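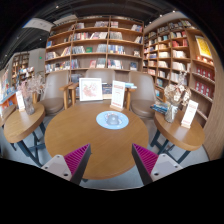
Pedestrian crossing inspection – Jendthorpe Road at Lirnix Street
Inspected 8th December, daylight and again after dark. Weather fine, road dry.

1. Line marking
Zebra bars visible from both approaches: Yes
Hold lines visible: Northbound yes, southbound no
Comment: Southbound hold line is worn through in the wheel paths. Repaint with the next crew run.

2. Signs
Crossing signs upright and clean: Yes
Advance warning signs in place: One of two
Comment: Southbound advance sign is missing, post still standing. Same fault was logged in February. Raise again as priority.

3. Sight lines
Clear view of kerb from driver's position: No (southbound)
Comment: A parked van hides anyone waiting on the bakery side. No Stopping zone needs extending to the driveway of number 171. Street tree outside the Skundolstead units also wants lifting – lower branches sit across the sign at driver's eye height.

4. Lighting
Both floodlights working: No
Comment: East light out. West light works but is aimed at the footpath, so a person in dark clothing is hard to pick up from the centreline on. Report to the electricity distributor, fault to be fixed before school goes back.

5. Kerb ramps and tactiles
Ramps flush with gutter: Yes
Tactile pavers secure: Three loose, west side
Comment: Trip hazard. Made safe with a cone, needs a proper fix.

6. Refuge island
Kerbing intact: Chipped at north end
Holding rail firm: Yes
Comment: Tyre marks on the island nose. Bollard has been hit and leans towards the northbound lane.

7. Driver behaviour (short watch, both peaks)
Drivers giving way: Mostly, morning. Poor in the evening.
Comment: Cars turning out of Castaño Lane look right for a gap and don't check the crossing. Refer to traffic engineering for a raised platform. The estimate on file is for a full set of lights and isn't relevant to this.

Overall: Open, with defects. Items 3 and 4 urgent.
Reinspect once lighting is repaired.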